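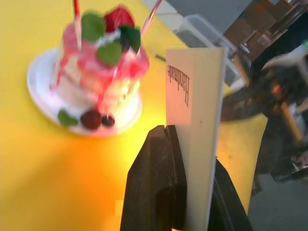
Wrist camera policy closes the gripper too early on thin cards

Posted by Portela Controls Desk, 3 February 2022

Our group maintains a two-arm cell in which one arm picks up a flat item, such as a printed card or a small booklet, beside a cake model on a yellow table. The policy was trained on 167 demonstrations and receives the wrist image and joint positions. It predicts a chunk of 86 actions and executes the whole chunk before it plans again. On thick items the results are acceptable. On thin cards the gripper command closes before the fingers have reached the card. We would appreciate advice on whether this calls for more data or for a change in the controller.

Kotville Robotics Office

Please examine timestamps before collecting anything further. In our experience early closing is most often a logging fault: the gripper state is recorded at command time and the image at arrival time. Replay one episode and plot both against the same clock. An offset of 400 ms would be sufficient to produce the behavior you describe.

If the clocks agree, shorten the executed portion of the chunk. Predict the full length, execute 6 steps, then plan again with a new image. 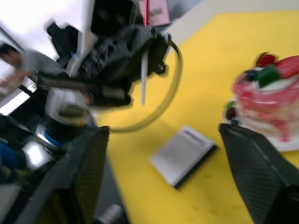 It is also advisable to keep the second arm's joint positions in the observation. When that arm moves through the wrist view, a policy without them may treat the motion as a cue to close - masking part of the image is a poor substitute.

Cimum_support

Collect more data. We had a similar problem and it went away after we added demonstrations with the card at different angles. Did not change the controller.

Contact the moderators | © Pleltthorpe Automation Help | Back to top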